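Robot arms are coming to our packing room: what will my team's day look like?

Asked by tins_and_tape, 14/08/2019

I run the mixed grocery packing bench at Mindow. There are eight of us, and we fill baskets with tins, tubs and small boxes to order, then send them down to wrapping. We've been told two benches will move over to a pair of Arrieta arms in December, and I've spent a good bit of time watching the trial cell. I think it's brilliant! I could stand there all afternoon.
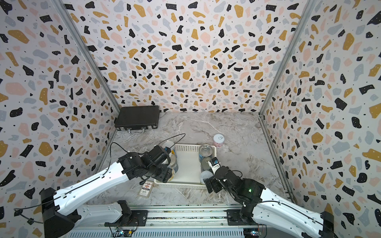
The packing side of my job is all about odd shapes, which is why I never thought a machine would get near it. A big firm boxing the same soup all day, fine, but we get short tins, tall tins, squat little tubs and flat packets all in one order. So it's quite something to see two arms reaching in to the same white basket from either side, with tins of different colours in it and a small pink and white tub waiting next to it on the worktop. The left one is working over its own half while the right one is down at the front. I used to do exactly that with whoever was standing opposite me.

My team are split. Two of them are as keen as I am, and the rest are worried, and I don't want to go round being cheerful at people who are worried. What I'd love to hear from anyone who has been through this:

Who ends up doing what once the arms are running? Do people get bored? And how did you handle the breaks and the chat, as ours all happens round the bench?

There's also the matter of labels. We're proud of sending out a neat basket, everything facing the same way, and I've no idea if that matters to an arm. At the moment ours can look like this when it's full, with the noodle soup on its side beside the chopped tomatoes:

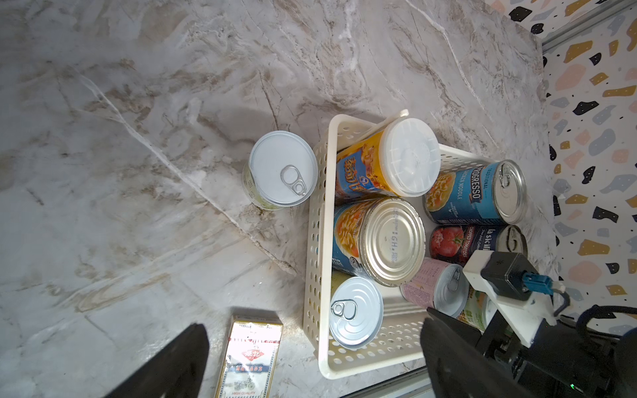

Answers

brillovach_bay

We had arms put in at the Brillovach depot and I'd say get your people in there early, before the cell is finished if you can. We were shown it on the first morning and told to get on with it, and that set us back. People learn it fast if they're allowed to press the buttons.

Jobs: one person looks after two cells, one keeps them stocked, and everyone else went on to checking and the awkward orders (glass, eggs, anything squashy). I went on to checking and I love it. My shoulders have stopped aching, for a start. You do more walking though, so ask about shoes.

We swap over every 15 minutes for the first week and then every hour or so once you've got used to it. Watching a cell is more tiring than you'd expect. Don't let anyone tell you it's a sit-down job.

On the chat – yes, that did change. We moved the kettle. Sounds daft but it worked.

sortedsid

depends on the contract. ask your union rep if you have one. also ear plugs, ours whined a bit

ninelov_nights

I'm on nights at Ninelov and I train new starters on the arms, so I'm biased, but you're going to have fun with this.

The best thing we did was ask the packers what they do with their hands without thinking. A tin that has been knocked over, for instance. You or I would stand it up or just grab it lying down, and we wouldn't remember doing it. Our trainers had to sit and talk that through, and the ones who had packed for years were far better at it than the engineers. Write it all down now, while your team are still doing it by hand. We filled a whole exercise book.

For practice we put out a mess on purpose. Some tins standing on one side, some lying down on the other, a lid left out, the tray between them.

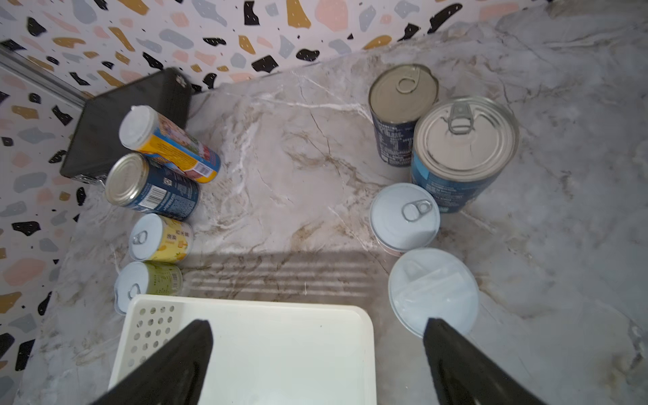
Then each person picks the order they'd go in and says why, and you get some very good arguments. Tall ones first was the old rule on our bench and half the room still swears by it. It makes a nice way in for the worried ones as well, as they find out straight away that they know things the cell's makers want to hear.

As for your neat baskets, raise it before December and not after. We left it too late and spent 14 weeks turning labels round by hand at the wrapping end. If facing the front matters to your customers, have it written into what the cell is supposed to do, and let your packers decide what counts as neat.

Boredom does happen, mostly in the second month. We let people move between the cell, stocking and checking as they like, and put the rota up where everybody can scribble on it.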